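My lease on the Mollah is up in April, so I've been reading brochures again, which always puts me in a bad mood.

The one everybody keeps pushing at me is the Vusia. The dealer out in Pirthorpe says it's the sensible choice for somebody with my commute. Maybe. He said the same about the Mollah, and that car has been back to his shop 2 times for a door seal that still whistles on the highway.
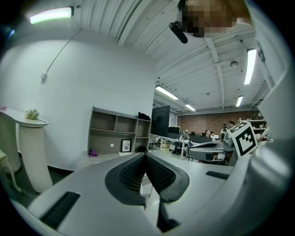

Gripper and marker card, September 2024

What bugs me is the warranty talk. "Covered 365 days a year" is printed right on the front page, as if other companies take the holidays off. Then you get to the fine print and the roadside part only counts if you're more than 63 miles from home. I have never broken down that far from home. I break down at the grocery store.

I did take a test drive. Good seats, decent mirrors, and a touch screen that needs two taps to turn down the fan – my old truck had a knob. The salesman told me I'd get used to it.

I haven't signed anything. The Flavora is next on my list, and I don't expect much from that brochure either.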